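4. Results

4.1 Intake records

The three refurbishers kept intake records in different ways before the study, and part of the first phase went into bringing them to one format. Pranari and Zapata used the same inventory program, Nutance, but filled in its free-text fields by different rules. Drevo worked from paper tickets that were typed up at the end of each shift. After merging, the data set held 3,332 desktop machines. Of these, 332 were dropped due to a missing serial number or a missing exit date, which left 3,000 machines for analysis.

All were full-size or mid-size tower machines. Laptops, small form factor units and all-in-one machines pass through a separate line at Drevo and were outside the scope of the study from the start. The tower case was chosen as the unit of analysis because its parts are easy to remove and its contents on arrival vary more than those of other types. Figure 4 gives three views of the kind of case concerned.

Figure 4a. Desktop tower case, open interior.
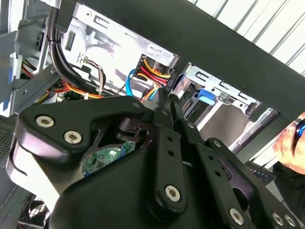 One technician at Zapata objected to treating the case as the unit at all. In the written feedback on our draft coding sheet, the point was put as follows: "We buy by the pallet and sell by the part. The case is what is left when we are done." The objection is fair for Zapata, where a machine may be split among several outgoing orders. We kept the unit for the sake of comparison across sites and coded split machines under the exit category of their mainboard.

4.2 Machines received without a drive

Of the 3,000 machines, 816 (27.2 percent) had no storage drive on arrival. The share was highest in lots that came from public offices, where removal before release is often a written rule, and lowest in lots from small private firms. Donors in the second group more often relied on the refurbisher to erase the drive and return a certificate.

A missing drive affects the later handling of the machine in two ways. First, the machine cannot be started from its own system, so the bench test has to be run from external media. Second, the mounting hardware tends to leave with the drive. Rails, trays and screws specific to one case model are cheap when new but hard to find later, and their absence was given in the records as a reason for downgrading a machine that had passed every electrical test. We had not planned for this category and added it to the coding sheet during the first phase.

Cables were recorded less evenly. Pranari logged data and power cables as separate items. Drevo logged them only when they were damaged. For this reason cable loss is reported below for Pranari alone and should not be read as a result for the full set.

Figure 4b. Internal components of an open desktop computer chassis.

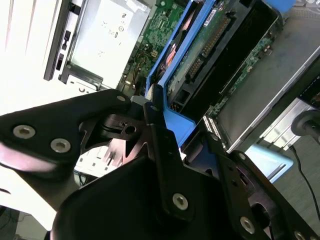 Machines without a drive spent longer in storage before testing at all three sites. We do not take this as an effect of the missing drive itself. At Pranari, incoming lots were sorted so that complete machines went to the bench first, and incomplete ones waited until a matching set of used drives had been erased and checked. The delay therefore reflects the supply of tested drives at least as much as the work needed on the machine. Site was entered as a factor in the model in Section 5, and the sorting rule was entered for Pranari as a separate term.

4.3 Follow-up inspection

A subset of 200 machines was drawn at random from those marked as ready for sale and was inspected a second time. The inspection covered the seating of memory and expansion cards, the routing of internal cables, the seating of connectors at both ends, and the fixing of the drive. The inspector did not have access to the first record. Where the two records disagreed, the machine was opened again and the entry was settled against the hardware.

Disagreements clustered in the drive area. Connectors were the most frequent source, followed by missing drive screws. Both faults can escape a short bench test, as a loosely seated connector may still carry data on a machine that is standing still. Transport was not simulated, and we have no data on failures after delivery.

Figure 4c. Drive area with a black SATA data connector in place. 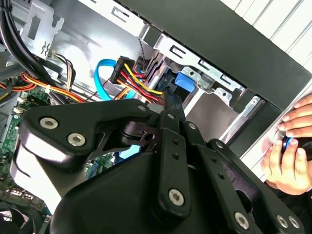 A respondent at Drevo argued that a second inspection measures the form more than the machine. On this view, the first technician often sees the fault and fixes it without a note, while the second is paid to write everything down. We could not test the claim with the records available, but it agrees with the low number of repair entries in the paper tickets. Rates of disagreement for Drevo are therefore listed separately in Table 6, and the pooled rate in Section 5 is given both with and without that site.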